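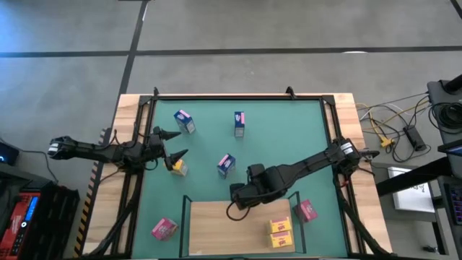 Put the small boxes in a tray

Most of the mess on a work table comes from small things. A big object gets put away because it is in the way. A little carton can sit near the edge for a month and bother no one until there are a couple dozen of them, and by then the table is full.

I think the answer to this is a plain tray, and I think people spend too much money avoiding it.

Over the years I have bought drawer units, stacking bins and a wall rack. The rack was a Brorkard and cost $218 before tax. It held the boxes well enough. The trouble was that every box had to be carried to the wall, turned the right way around and pushed into a slot that fit only one size. I did that faithfully until February. Then I went back to leaving things on the table, and the rack filled up with tape and mail.

A wooden tray has no slots. It sits on the table where the work happens, and a box goes in whichever way it lands. When you need the table for something else, you pick up the whole tray and move it. That takes a few seconds and you can do it when you are tired, which is when most putting away has to be done.

The usual objection is that a tray is just a smaller mess. Lucía Cantero, who ran the parts counter at Fitcombe when I worked there, used to make this argument and she made it well. Her view was that a box with no fixed place is lost, even if you can see it. For a stockroom with 2,000 items she was right. You need shelves, numbers and a list. But a home bench or a craft table doesn't hold 2,000 items. Mine holds almost 200 on a bad day, counting the screws. I can find a blue box among yellow ones without a list.

Color does a lot of this work, and it gets too little credit. Manufacturers print small cartons in strong colors so they stand out on a shelf, and they go on standing out after you bring them home. Pouring everything into matching clear containers throws that away, and then you have to buy a label maker to get it back. I would keep the cartons until they fall apart.

Some things do matter when choosing a tray. It should have a low side, so you can see what is in it from a chair. It should be small enough to carry full. Mine came from Tsolakis and is a little too long, and I catch the door frame with it about once a week. Handles are nice, but I have used trays without them and got along fine. I would skip dividers. They make sense in the store, and then the first thing you bring home is half an inch too wide.

The surface under the tray matters too. On bare wood, a light carton slides when you reach for the one beside it. A mat stops most of that. Green is a good color for one, as most packaging shows up clearly against it.

Then there is the question of when to empty the tray. I do it when something no longer fits. Pramik sells a planner with a page for this kind of chore, and I filled in the page twice. A full tray is a better reminder, and it is already on the table.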